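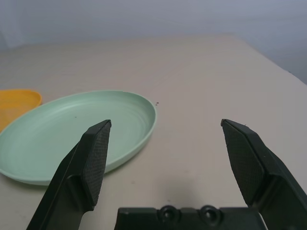 腕部相机视角：夹爪张开，左侧是浅绿色的盘子。

三月我去看了一场机器人开放日，回来以后逢人就讲，讲到家里人已经听烦了，只好写下来。

地点在Drustport，一家叫Solusine的小公司，租了旧厂房的二层。楼下还在做印刷，上楼的时候能闻到油墨味，楼梯的扶手刷了好几层漆，摸上去软软的。请我去的是Aurora Abreu，她负责软件，我们以前在一个翻译项目里合作过。她邮件里只写了一句话：“来看机械臂收盘子，别期待太高。”

收盘子！我当时差点没去。这几年我看过的机器人视频实在太多了，翻跟头的，跳舞的，排成方阵敬礼的，相比之下收盘子听上去像是下班以后的事。可我那天在那里站了差不多一个下午，站到脚后跟疼，中间只去倒过一次水。我想说的就是这件事：我认为最值得请公众去看的机器人演示，就应该是收盘子这一类的，而且应该让人看得很近、很久，包括它做不成的时候。

先说我看见了什么。演示区是一张桌子，一条机械臂，旁边竖着一块屏幕，放的是手腕上那个小相机的画面。大多数人一进门先看机械臂，看一会儿就把头转到屏幕上去了，我也是。从外面看，机械臂是一台机器，有底座，有关节，动起来有一点嗡嗡声。从手腕上看就完全是另一回事了：两根黑色的手指伸在前面，桌面铺开，盘子就在手指旁边，斜斜地变成椭圆。你会不由自主地替它使劲。盘子在左边，再过去一点，好，低一点，再低一点……我旁边一位先生整个肩膀都歪过去了，自己一点没察觉。

手指内侧贴着带细密网纹的黑色垫片，我以前从来没注意过这种东西。视频里的机器人都是远景，谁会去看手指肚上的花纹呢？可是现场有一大半的问题都是冲着这两片垫子来的。Songül Ekinci负责夹爪这一块，她从抽屉里拿出一盒旧垫片给我们传着看，有磨平的，有裂口的，还有一片沾过胶，颜色发灰。她说他们换过好几种纹路，太光的夹不住盘沿，太粗的又会在盘子表面“跳”，就是那种一卡一卡的感觉。她讲这些的时候眼睛是亮的。我很喜欢听人讲自己手里的东西，讲多久都行。

盘子为什么难，我也是那天才明白的。杯子是竖着的，两边一夹就起来了。盘子趴在桌上，又浅又扁，能下手的地方只有一圈薄薄的边，而且这圈边离桌面很近，手指伸低了会蹭桌子，伸高了就夹空。我们自己拿盘子的时候其实做了很多小动作，指甲先探进去，稍微一撬，拇指压住上沿，或者干脆把盘子拖到桌边，让它悬出来一截再拿。我回家以后专门在厨房里试了几遍，慢慢地拿，看自己的手到底在干什么，结果把一只汤盘磕掉了一小块瓷。

演示的第一轮很顺利。机械臂夹住盘沿，抬起来，转过去，放到架子上，大家鼓掌。第二轮，一根手指搭在盘沿上面，没有下去，盘子往旁边滑了一段。屋里静了一下，有人笑，有人“哎”了一声。Aurora没有去按停止，她让它接着做。手臂退回来，停了停，换了个角度再去，又没夹住。第三次才夹住。这一回的掌声比第一轮大得多，后排还有人吹口哨。

我认为这就是整场开放日最好的几分钟。很多公司办演示，最怕的就是这种时候，能剪的剪掉，不能剪的就安排人挡在前面讲话。我理解这种怕，台下可能坐着客户，坐着出钱的人。但是观众没有那么娇气。看过一次失败再看成功，我们才知道成功是由什么组成的：角度、高度、那一点点摩擦力，还有重新再来的那个判断。光看成功，我们只会点点头，觉得机器嘛，本来就应该会。

墙上贴着一张打印纸，是他们自己的记录：过去一个阶段收盘子的尝试一共629次，后面手写着失败的分类，“滑脱”“夹空”“碰到邻近的盘子”“原因不明”。“原因不明”那一栏并不短。我站在那张纸前面看了很久，比看机械臂本身的时间还长。把“原因不明”四个字贴在墙上给外人看，需要一点胆量，我对这家公司的好感有一半来自这张纸。

来参观的人也有意思。开放日一共放了50个名额，我去的那一场里有附近学校的学生，有退休的钳工，还有一位Pushpa Bhatia女士，家里开宴会餐具租赁的，公司就叫Bhatia。她是全场最懂盘子的人，这一点很快大家都看出来了。她问盘子湿了怎么办，油了怎么办，两只盘子吸在一起怎么办，盘沿上粘着一片柠檬怎么办。工程师们起先还站着答，后来搬了凳子坐下来记。她说她们旺季一个晚上要收回2,000只盘子，最耗人的根本不是洗，是从桌上收下来、分开、按大小摞好，做到半夜手腕都抬不起来。

我本来以为她会问价钱，她没有。她问的是：“它摞盘子的时候，知不知道底下那只是歪的？”

Vivek Singhal想了一会儿，说现在不知道。他是做视觉的，人很瘦，说话声音小，前排的人要帮他往后传。他解释说相机就在手腕上，手指一靠近，自己就把盘子挡住一块，越到要紧的时候看见的越少。他说完指了指屏幕，果然，手指正压在盘子前面。懂行的人大概觉得这是常识，可我听得几乎要拍大腿：原来它跟我们一样，也有被自己的手挡住眼睛的时候！穿针的人都知道这种滋味。

那段对话持续了二十来分钟，把原定的讲解时间全占掉了，PPT只放到第四页。没有人抱怨。我甚至希望以后的开放日都不要准备PPT，就准备一张桌子、几只盘子，再请一位收了半辈子盘子的人来提问。

说到这里，该说说另一面了，我不想把这篇写成表扬信。

同去的朋友Elibariki Kariuki就不太服气。他在Patongate的一家食堂管过几年后厨，回来的路上一直在算账。他说那条手臂收一只盘子的工夫，他手下的阿姨能收完一整桌，还顺手把桌子擦了。他又说，干净的桌面，盘子之间还留着空，这算什么收盘子，真正的餐桌上有骨头、有餐巾纸、有小孩打翻的汤。他说的都对。我在现场也觉得太慢，有一阵子慢到我开始数天花板上的灯管，数到一半又被嗡嗡声叫了回来。

还有一个问题他问得更重：那些阿姨以后怎么办？开放日上有个学生也问过类似的话，得到的回答比较含糊，大意是机器做重复的部分，人去做更有价值的部分。这句话我听过太多遍，每次听都不太满意。什么叫更有价值，由谁来定，工资照不照给，这些总得有人坐下来讲清楚。我不怪做工程的人讲不清楚，他们管的是垫片和角度。但我希望下一次能请一个讲得清楚的人来，哪怕他讲的大家不爱听。

即便如此，我还是觉得应该去看，应该多办。道理也简单，关于机器人，我们平时听到的话几乎都是从很远的地方说的。说它马上要接管一切的人离得很远，说它全是骗局的人离得也很远。两边吵了好几年，我夹在中间，一会儿信这个，一会儿信那个。可是在桌子旁边站一个下午，看它为一圈盘沿伤脑筋，心里忽然就有了尺寸。它能做到哪里，卡在哪里，卡住以后人在忙什么，我现在能跟别人讲出几句具体的了。Pushpa女士那天走的时候说她过两年再考虑，这也是一个很具体的判断，比我看过的大多数行业文章都有用。

对孩子来说可能更是这样。学生里有个小姑娘，得到允许以后拿自己的两根手指学夹爪，只准用指肚，不准弯，去夹桌上的一只备用盘子。她夹了好多次，夹起来了，掉了，又夹。她的同学排在后面等，越排越长，最后连那位退休钳工也排了进去。他一次就夹起来了，得意得不得了，被孩子们要求再来一次，第二次就掉了。我想这比任何一张科普展板都管用，她们以后再看见机器人拿东西，手指上是有感觉的。

所以如果哪家做机器人的公司碰巧读到这里，我有几条很小的建议。把腕部相机的画面放大，放到最后一排也看得清。桌子边上不要拉绳子，贴条线就够了，大人孩子都会守规矩。失败了就让它失败，旁边的人不要抢着解释，等一等，观众自己会开口问。旧零件拿出来让人摸。最后，多请几个靠这双手吃饭的人来，收盘子的、叠床单的、装箱的，把前排留给他们，像我这样写文章的往后站一站没有关系。

Aurora后来告诉我，八月他们还要办一场，打算把两只盘子叠起来放，看能不能只拿上面那只。她说大概率会很难看，夹空、打滑，什么都会有。Songül在做新的垫片，花纹还没有定。

我已经报了名，Elibariki嘴上说不去，昨天晚上发消息来问我，能不能带几只他们食堂的旧盘子。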